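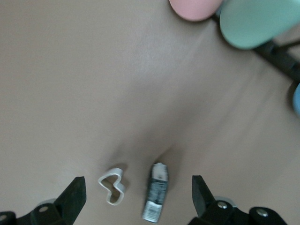
I've been scribbling about oil and gas long enough to know that when a company puts on hot breakfast rolls, there's usually a number coming. On Sunday morning it was 144, as in 144 square kilometres of new seismic that Wiswood wants to shoot over the Buchanan block before it decides whether to drill again.

Zixuan Xu, who runs exploration for the company, gave us the short version with her coat still on. The old survey lines are too far apart, she reckons, and the one well drilled so far might have clipped the side of the structure.

"We've been looking at this thing through a keyhole," she told the room. "I'd like to open the door before I ask anybody for the money for a second well."

Fair enough, I thought. The first well went down past 1865 metres and found gas, but in a sand so tight it barely flowed. Wiswood has never hidden that (to its credit!), though it did take a fair while to put the test results out, and a few of the smaller shareholders are still grumpy. One bloke behind me muttered all the way through the slides.

The bit that pricked my ears up was the partner. Oletti has been sitting on its share of the block for ages without saying boo, and plenty of us figured it was looking for the exit. Macario Ibarra, its commercial manager, says it'll pay its way on the seismic and then make up its mind about the well.

"We're in for the survey," he said when I caught him near the urn. "Ask me about drilling when I've seen the data."
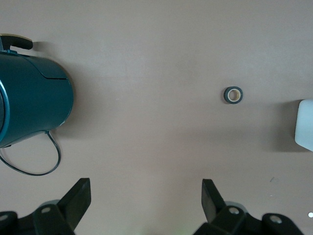

A teal electric kettle on a pale tabletop.

I did ask him about drilling anyway, twice, and got a smile and a biscuit.

The survey crew is due in February if the permits come through, and that's a decent-sized if. Part of the block runs under grazing country, and the landholders want to know exactly which gates will be opened, who'll be shutting them and what happens to the tracks if it rains. Rafia Hayat is handling the access talks for Wiswood and says most of the agreements are signed, with a handful of properties along the creek still to go. She wouldn't put a date on those, and I liked her for it.

There's also the pipeline question, which I reckon matters more than any of the rest. The nearest spare capacity is on the Ustura line, and the operator there has been telling anyone who'll listen that it wants firm bookings before it spends a cent on a new connection. Wiswood can't book firm volumes without a well that flows, so round we go. Shengli Cai, the company's development engineer, thinks a small temporary tie-in could carry the gas from a long test and give both sides something to work with. He's drawn it up and sent it over, and he's waiting to hear back.

The licence itself isn't the worry. It runs to 2078 if the work program is met, so there's time, but the next program deadline falls well before that and the seismic would tick it off.

I'll be heading out to the block when the trucks turn up - boots packed, thermos full - and I'll have another go at Macario then.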